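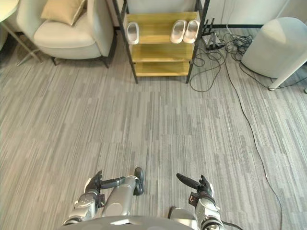
Striped carpet, room 2, arms forward.

26th September

Sample transfer, Urnillow reels, continued from the August entry.

Reel 4 baked overnight at 50 degrees and left to cool in the box. Playback on the Pletis deck at 15 ips. Azimuth set by ear against the hi-hat on the second cut, then checked on the scope. Left channel reads 2 dB under right for the whole side. Not corrected at capture. Will trim in the session so the flat copy stays flat.

The horn loop used on the Lu single is from this side, third cut, bars 9 to 12. Source tempo drifts from 91.4 to 92.1 BPM over the four bars. The single sits at 94 and the pitch is up by the same ratio, so it was done by varispeed and there is no time stretch in it. Kick under the loop is a separate sample. Low end of the horn part has been rolled off below roughly 120 Hz, slope unknown, looks like 12 dB per octave.

Tried to null our rebuild against the instrumental. Best result so far is 14 dB down, which is poor. Residual is mostly vocal bleed in the tail of bar 12 and some grit above 8 kHz. The grit matches 12-bit conversion with no output filter. Brevex sampler to be patched in for the next pass, inputs 3 and 4, pad in. 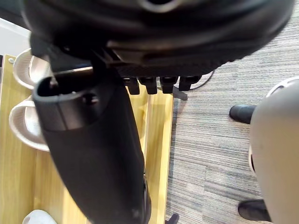
Gripper from the wrist: housing, tabs, covered finger.

Second attempt at the null, loop start moved 40 samples later. Down to 19 dB. Moving it further makes it worse. The original chop probably starts on a zero crossing just ahead of the attack, and ours should too.

Credits: the sleeve lists the horn cut under the publisher only. Label copy on the reel box gives a different title from the one on the pressed LP. Use the LP title in the sample sheet and put the box title in brackets.

Files are in the Urnillow folder, 96/24, flat and trimmed versions kept apart. Naming is reel, side, cut. The old names with spaces still need changing, reels 1 to 3.

To do:
Splice on reel 5 is lifting at the head, redo before baking.
Clean the Pletis heads, last done before reel 3.
Re-run the null through the Brevex at both input levels.
Check cut 5 for the vocal stab in the second verse.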